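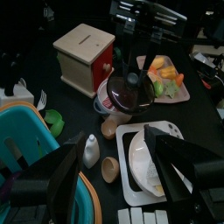 Search this forum Search titles only Go

Allowance – coins or card?

guido_r
ok so daughter turns 7 this month and wants an allowance. Wife says real coins in a box on the shelf. I say get the Dorkis card and be done with it, I never have change on me anyway. $5 a week either way. What are you all doing, need to decide by Saturday

zeeshan_o
Coins. At that age a number on your phone is nothing to them. Mine used to dump the whole box on the rug every Sunday and sort it. Learned quarters in a week.

guido_r
But where do you even get coins. My bank branch closed in September

zeeshan_o
Grocery store customer service desk. Ask for two rolls of quarters, lasts a good while

pladthorpe_mom
Disagree with the coin crowd sorry. We did coins for a year, half of them ended up in the couch and her brother "borrowed" the rest. Big fight, tears, no way to prove who had what. Switched to Dorkis and now there's a list of what came in and what went out. Fee is annoying tho

zeeshan_o
That's a brother problem not a coin problem. Get a box with a lid they can't pry open

pladthorpe_mom
lol you haven't met him

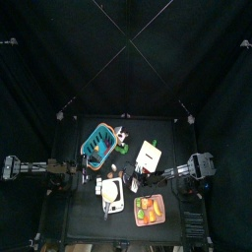
by Rekha Nair » Thursday, December 1, 2022

Long one, typing on my lunch break. We have done both with two kids and I don't think it matters much which. What mattered for us was whether they got to spend it on something dumb without me saying anything. My oldest blew his first month on slime. Dried out by Tuesday. He still brings it up when he's about to buy something.

Also pay on the same day every week. We kept forgetting and then owed them back pay and no one could agree how much. I keep it on the fridge calendar now.

As for tying it to chores – we dont. They clear the table because they live here. Extra jobs (raking, washing the car) get paid extra.

guido_r
Hm. My parents tied it to chores and I turned out fine. If she gets five bucks for doing nothing what is the lesson there

Rekha Nair
The lesson is how to handle five bucks. Chores is a seperate lesson. If it's pay, then one day she says no thanks, keep the money, and you're stuck with the dishes

zeeshan_o
This happened to us. Word for word

chacko_fan
Jumping in for the grandparents. We just keep a jar here. Kids put in whatever they find, we count it out at Christmas and they split it. Last year it was 761 coins, mostly pennies. Took all afternoon, the machine at the store wanted a cut so we rolled them by hand. Would do again

pladthorpe_mom
See I would pay the machine its cut

zeeshan_o
same. my back

guido_r
Talked to my wife. Coins for now, card when she's 10 maybe. Not tying it to chores for the first couple months, then we'll see, I'm not sold. She already picked what she's saving for, a fish tank. Anyone know what a small one costs to run?

Rekha Nair
More than $5 a week. Try the Pets board, there's a long thread on starter tanks

Reply to topic

Contact us | © 2022 Pladthorpe Parents Board | Back to top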